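Endesdale Hall kitchen and store – opening inspection, June
Walked by: Arwel Craddock
Start: 7 a.m.
Marking: OK / Attention / Fail, with comments

What a pleasure to do this one with the new lighting in! I could read every label in the store without a torch, and the whole walk-round was better for it.

1. Doors and ways out
Main door opens fully – OK
Back door opens fully – Attention
Fire exit sign lit – OK
Comments: The back door still catches on the mat. Please swap it for the thin one from the porch. The push bar itself is lovely and smooth now, so thank you to whoever oiled it.

2. Floors
Clean, dry and free of trip hazards – OK
Matting flat – Attention (see 1)
Comments: I went over the join by the sink on hands and knees and couldn't find a single lifted corner. Great work by the Curkar fitters.

3. Fire safety
Blanket on its hook by the cooker – OK
Extinguisher gauge in the green – OK
Alarm test written up – Fail
Comments: The test was done, I heard it myself from the car park, but there's no entry in the book. Initials and time, please, every time.

4. Electrics
Kettle and urn leads sound – OK
Sockets uncracked – OK
Extension leads – Attention
Comments: One 2,000 watt heater was running off the coiled reel in the Arancibia Room. Reels get hot when they're left wound up, so plug heaters straight into the wall. I've moved it.

5. Fridge and freezer
Door seals clean – OK
Thermometer in place – OK
Raw food below cooked – OK
Comments: Best fridge I've seen in this building, full stop. Even the shelf rails had been wiped.

6. Dry goods and shelving
Racks stand level without rocking – OK
Heavy items kept low – OK
Lids fit – OK
Labels face front – Attention
Comments: I'm a great fan of small two-tier racks for worktops – you can clean under and behind them in seconds. Take everything off before wiping, then check the trays for rust or sharp edges before anything goes back. Jars should be wiped round the base as well, where sugar likes to hide.

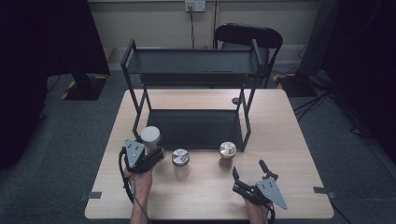
Two-tier rack, with jars in front

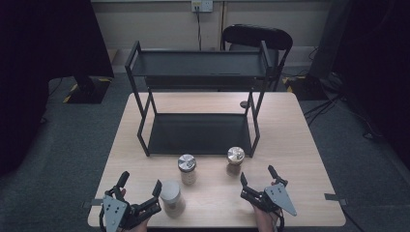
Date labels are the one thing to work on. Pens wash off, so use the printed roll in the drawer. It came as a pack of 168 and there are plenty left.

7. First aid
Box sealed and in date – OK
Blue plasters – Attention
Comments: Down to the last strip. Stodatport deliver in boxes of 100 and I've put one on the order sheet.

8. Bins and outside
Lids closed – OK
Yard swept – OK
Comments: The yard looks terrific. Somebody has even cleared the drain cover, and the water ran away beautifully when I tipped a bucket down it.

To put right before the next hire:
Change back door mat
Write up alarm test
Remove reel from the Arancibia Room
Relabel dry goods

I'll look in again at 4 p.m. to sign off the mat and the alarm book. Leave the keys in the usual place.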